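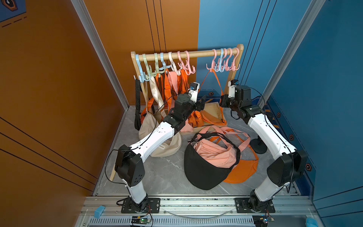 ### 3.2 Guest roles and the path to a regular part

We looked next at what happens after a young performer's first guest spot. The sample is the same 172 actors described in 3.1, all under 18 at first screen credit. Sources were the Prinik credit listings, plus agency bios where we could get them. Bios are messy. Birth dates missing, credits padded, a school play listed next to a network drama. We kept a credit only if it showed up in two places.

Of the 172, 46 went on to a regular part in a series. The rest stayed with one-off roles, moved to stage or commercials, or dropped out of the listings. Dropping out of the listings doesn't mean they quit. Could be a name change, could be college. We did not chase these cases, and Purves (see her notes on the Urnport youth theater group) ran into the same problem with a much smaller set.
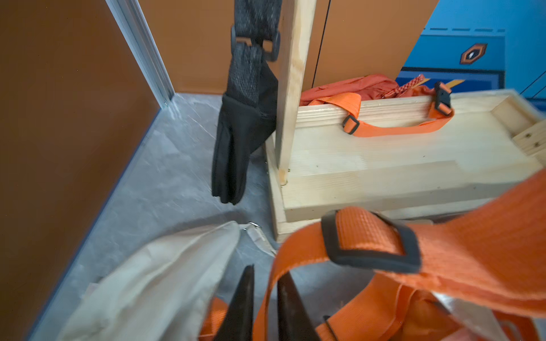 Stage training first, then. Actors who came up through a children's company before any screen work were more likely to land the regular part: 30 of the 46 had a company listed. Tempting to stop there. But the companies hold open auditions and the better known ones turn most kids away, so we may just be seeing who got picked twice. The Bollthorpe company is the clear case, with nine of our actors coming from that one program. Drop Bollthorpe and the gap shrinks, though it doesnt close.

Sport was the other thing. A lot of bios mention one, usually golf, swimming or gymnastics, and casting staff told us in interviews that it matters less than parents think. One casting assistant put it plainly: nice to have on the résumé, rarely comes up in the room. Where it did come up was scheduling. Tournament weekends run into shoot days, and a kid who can't move a date loses the part to one who can. Modeling work caused less trouble, mostly single-day bookings.

We also tabulated the order of first credits for the whole sample, by type (stage, commercial, guest role, film). Commercials are undercounted, we are sure of that, the listings hardly ever name the performer.

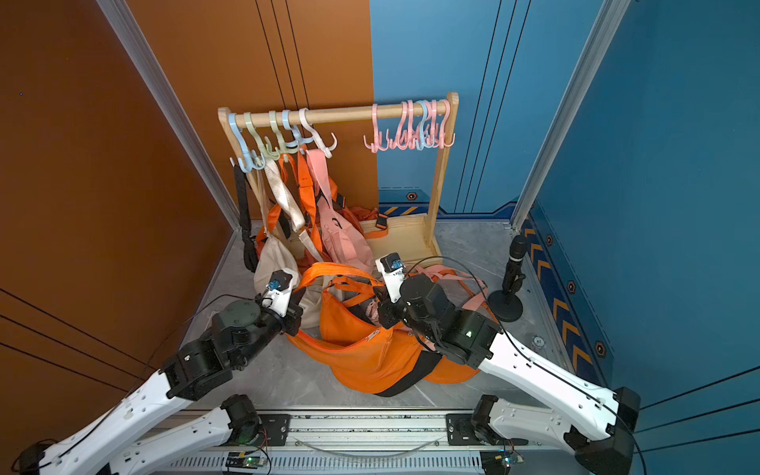
**Figure 4.** Two robot arms and a pile of bags beneath a small wooden clothes rack.

A note on coding. Two of us coded the bios seperately, then compared. Most disagreements were over what counts as a guest role when the actor had one line or none. We ended up using the Asadi rule: a named character with at least one line is a guest role, everything else is background. It's strict. Morag Purves argued for a looser cut in her review of the October draft, and we reran the counts her way. More guest roles, same order of results. The looser version is in the appendix.

Parents' involvement is not coded at all. Should be. The bios don't say, and the interviews were too few to lean on. We come back to this in 3.3 with the agency data.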